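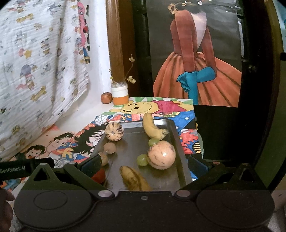 K. Wongsuwan
Research engineer, handheld manipulation, Jedbridge lab

Notebook Entries Hardware Calibration Data log Search

February, Sunday, started 3:30 pm

Fruit tray again. I wanted to get the approach-phase labeling sorted before anyone trains anything else on the Grakwood set, because I'm more and more sure that's where our trouble is (not the policy, sorry to everybody I told it was the policy).

Setup is the rectangular metal tray on the drawings, two bananas, the big peach-colored one on the right with a couple of grapes beside it, small tan ones down the left side, plus the red one that keeps ending up close to the finger pad. I love the far banana. It leans over the back rim with the tip up in the air, so you've got a grasp that isn't a top-down grasp at all, and our old heuristic wants to call it top-down every single time.

Quick recap for whoever reads this next. The old labels marked "approach start" when the jaws began closing. That throws away the whole stretch where the hand is already lined up and waiting with the jaws open, and that's where the person has made up their mind which piece of fruit they're going for! New version: approach starts when the line between the two pads stays inside a small cone for a third of a second, jaws open or not. I wrote it up in the Olano script, branch cone-label, config is in the same folder as the old one. Please don't overwrite the old one, I still need it for the comparison.

Recorded 72 clips. 66 passed the sync check. The other six all have the same hiccup in the first second where the pose stream comes in late – I think it's the logger waking up. Next time I'll just hold still for a bit before moving and see if that goes away.

Results, rough, by hand, me and a spreadsheet:

Of the 66 good clips, the old labels picked the right target in 47. The new ones got all of those and most of the leftovers. I haven't written down a final number for the new ones because I went back and forth on four of the grape clips and I want somebody else's eyes on them. A grape sitting right up against a big fruit is nasty. The cone covers both, and if you stop the clip early I can't tell which one I was going for either, and I was the one holding the thing.

Things I noticed along the way:

The near end of the tray is hidden behind the gripper body whenever I come in low. Same for the lower end of the near banana. The segmentation fills in a tray edge anyway, and it puts it too far forward. For now I'm masking the gripper body out (fixed mask, both housings and the center section) and letting the tray just be incomplete. Loss curves look calmer with the mask on, but I only ran it once.

The bright far rim of the tray gives a spike in the edge map. The highlight on the big fruit does too, smaller. Clipping helped with the rim and did nothing for the fruit, no idea why.

Background! I had been worried that all the cartoon artwork would wreck the detector. Pooh came up as fruit twice, both times the yellow head, low confidence. The spiky black hair drawing never did. The poster with the orange skirt never did either, which surprised me a little given the color. I'd like to keep the busy surface, the plain-table clips made everything look easier than it is.

Also the cream fruit with the purple-brown stripes gets a different class name in nearly every clip. I don't care much about the class, but the instance ID flips along with it and that breaks the target tracking. Workaround is to match on position and ignore the name. It's ugly. Fine for now.

Timing: pad position lags the video by around 40 milliseconds. I corrected with a constant offset and the contact moments line up nicely on the bananas. Didn't check on the small fruit, should do that.

To do:
- redo the six bad clips with a hold at the start
- second labeler for the four grape clips
- cone width: I guessed it, sweep it properly
- try the mask on the plain-table set, same seed
- ask whether anyone still uses the top-down heuristic, if not I'm deleting it

6:10 pm. Ran the cone with half the width on a handful of clips. The grapes get better and the leaning banana gets worse, my hand wobbles more on that one I think. Maybe the width should depend on how far out the pads are? Will try it with distance to the rim first, that's already in the logs.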